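홈 | 만들기 | 정리와 수납 | 작업대 | 문의

글쓴이: Liên Kiều
9월

분류: 작업대 꾸미기 > 버튼과 스위치

푸시버튼 박스 세 개를 천 위에 나란히 놓는 방법

저는 작은 작업대에서 버튼 박스를 자주 사용합니다. 처음에는 그냥 책상 위에 놓고 썼습니다. 그런데 누를 때마다 박스가 조금씩 밀려서, 하루가 끝나면 세 개가 모두 다른 방향을 보고 있었습니다. 그래서 천을 깔고 자리를 정하는 방법을 순서대로 적어 봅니다. 한국어가 제 모국어가 아니어서 어색한 문장이 있을 수 있습니다. 이해해 주시면 감사하겠습니다.

준비할 것

- 푸시버튼 박스 세 개 (크기가 조금 달라도 됩니다)
- 작업대를 덮을 수 있는 검은색 천 한 장
- 얇은 미끄럼 방지 시트
- 자, 초크 펜, 마른 수건
- 양면테이프 조금

천은 가운데에 그림이 있는 것을 추천합니다. 무늬가 전체에 반복되는 천은 눈이 피곤하고, 아무 무늬도 없는 천은 가운데를 찾기가 어렵습니다. 제 천은 Rimance라는 작은 가게에서 샀고 가격은 2,784엔이었습니다. 더 싼 천도 있었지만 얇아서 아래가 비쳤습니다.

1단계. 박스를 고르기

버튼은 색과 크기가 서로 다를수록 쓰기 편합니다. 저는 처음에 같은 빨간 버튼만 세 개를 샀습니다. 보기에는 깔끔했지만 급할 때 항상 옆의 것을 눌렀습니다. 지금은 이렇게 생각합니다. 자주 누르는 것은 크고 둥근 버섯 모양 버튼, 가끔 누르는 것은 작은 버튼입니다. 초록색이 두 개 있어도 크기가 많이 다르면 저는 헷갈리지 않았습니다. 박스의 색까지 다르면 더 좋습니다.

Hikano의 부품 코너에서는 빈 박스와 버튼을 따로 팝니다. 빈 박스는 하나에 500엔이었고, 버튼은 종류에 따라 값이 다릅니다. 구멍의 지름을 꼭 먼저 재고 사세요. 저는 재지 않고 사서 한 번 교환했습니다.

2단계. 천을 깔기

먼저 작업대를 마른 수건으로 닦습니다. 미끄럼 방지 시트를 놓고 그 위에 천을 덮습니다. 천의 그림이 몸의 정면에 오도록 맞춥니다. 그다음에 손바닥으로 가운데에서 바깥쪽으로 천천히 밀어서 주름을 없앱니다. 다림질을 하고 싶으면 프린트가 없는 뒷면에서 낮은 온도로 하십시오. 천의 끝은 작업대 아래로 접어서 양면테이프로 붙입니다. 너무 세게 당기면 그림의 모양이 비뚤어집니다.

3단계. 줄을 맞추기

가운데 박스를 제일 먼저 놓습니다. 그림의 가운데를 눈으로 찾고, 자를 가로로 대어 박스의 앞면을 맞춥니다. 다음에 왼쪽, 마지막에 오른쪽을 놓습니다. 박스 사이의 간격은 손을 펴서 버튼 하나를 눌렀을 때 옆의 버튼에 손가락이 닿지 않을 정도가 적당합니다. 왼쪽 간격과 오른쪽 간격은 같게 합니다.

저는 밤하늘에 보름달이 있고 아래에 푸른 산이 겹쳐 있는 그림 위에 한 줄로 놓았습니다. 왼쪽은 작은 빨간 버튼, 가운데는 작은 초록 버튼, 오른쪽은 노란 박스에 달린 큰 초록 버튼입니다.

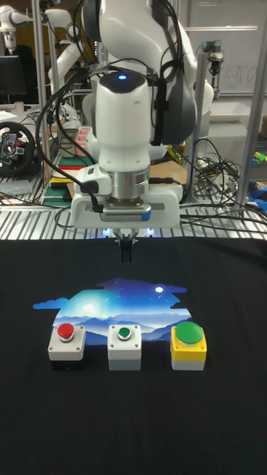
4단계. 자리를 표시하고 고정하기

위치가 마음에 들면 초크 펜으로 박스의 네 모서리에 아주 작은 점을 찍습니다. 선을 길게 그리면 나중에 지울 때 힘듭니다. 박스를 들고, 바닥에 양면테이프를 작게 잘라 두 군데만 붙인 다음 점에 맞추어 다시 놓습니다. 테이프를 전체에 붙이면 뗄 때 천의 프린트가 상할 수 있으니 조심하십시오.

고정한 뒤에는 버튼을 하나씩 똑바로 위에서 눌러 봅니다. 박스가 기울어지면 바닥이 평평하지 않은 것입니다. 천 아래에 주름이나 먼지가 있는지 확인합니다. 높은 박스는 비스듬히 누를 때 쉽게 흔들리므로 테이프를 한 군데 더 붙여도 괜찮습니다.

5단계. 관리

검은 천은 먼지가 잘 보입니다. 저는 옷에 쓰는 롤러로 일주일에 한 번 청소합니다. 롤러는 865엔짜리를 쓰고 있습니다. 그림 부분은 세게 문지르지 마시고 가볍게 한 방향으로만 굴리세요. 버튼의 틈은 마른 면봉으로 닦습니다. 물티슈는 초크 자국을 번지게 해서 저는 쓰지 않습니다.

자주 받은 질문도 하나 적습니다. Facundo Lucero 씨가 천 대신 고무 매트를 써도 되는지 물어보셨습니다. 됩니다. 고무 매트는 더 무겁고 덜 밀립니다. 다만 양면테이프가 잘 안 붙는 매트가 있으니 구석에 먼저 시험해 보십시오.

다음 글에서는 박스 안의 배선을 짧게 정리하는 방법을 쓰려고 합니다.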